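Lista de correo: Pequeños negocios y marketing de contenidos
Asunto: Re: boletín semanal o quincenal

Hola a todos:

Contesto al mensaje de anteayer, que copio abajo en parte.

> Llevamos desde julio con el boletín de Gumede en semanal y la tasa de
> apertura ha bajado. Tenemos 400 suscriptores y el último envío lo
> abrieron 80. En Clirkotbridge me dicen que pase a quincenal y que
> haga los textos más largos. ¿Alguien lo ha probado? ¿Limpiasteis la
> lista antes o después del cambio?

Nosotros hicimos ese cambio en Jivlow el año pasado. La lista era más pequeña que la vuestra: 284 direcciones. Primero quitamos las que no habían abierto nada en seis meses, que eran 36, y después espaciamos los envíos. Si lo haces todo a la vez luego no sabes qué ha movido la cifra.

Lo de los textos más largos no lo veo. Probamos con un artículo de fondo por número y la gente no llegaba al enlace final. Volvimos a un solo tema, tres o cuatro párrafos y un enlace. Las respuestas subieron un poco, las aperturas casi nada.

Otra cosa que yo miraría es el asunto. El vuestro lleva siempre el nombre y el número del boletín, y en el móvil no queda sitio para más. Poned el tema delante y dejad el nombre para el remitente.

Sobre las conferencias: en Cerkum nos pidieron una charla sobre esto mismo y de ahí salieron más altas que de toda la publicidad del trimestre. Llevábamos una hoja de papel para apuntarse, con la casilla de consentimiento. Pasarla luego a mano es pesado, pero son direcciones que abren los correos.

Si quieres, te mando la plantilla del mensaje que usamos para preguntar a los inactivos si seguían interesados. Son cuatro líneas y un botón.

Un saludo desde Jivlow

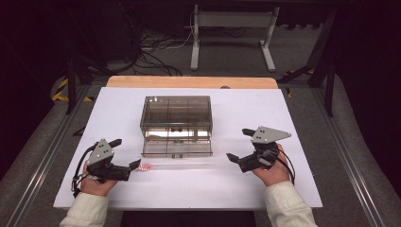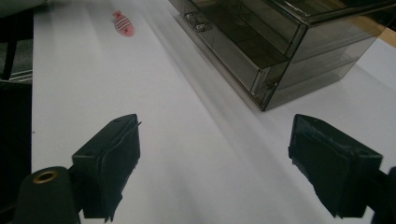 Última modificación de esta página: julio, 18:40 h

Para responder a la lista, mantened el asunto y borrad la parte citada que no haga falta. Las bajas se tramitan desde el enlace del mensaje de bienvenida. Los adjuntos pesados no se reenvían a los suscriptores y quedan solo en el archivo web.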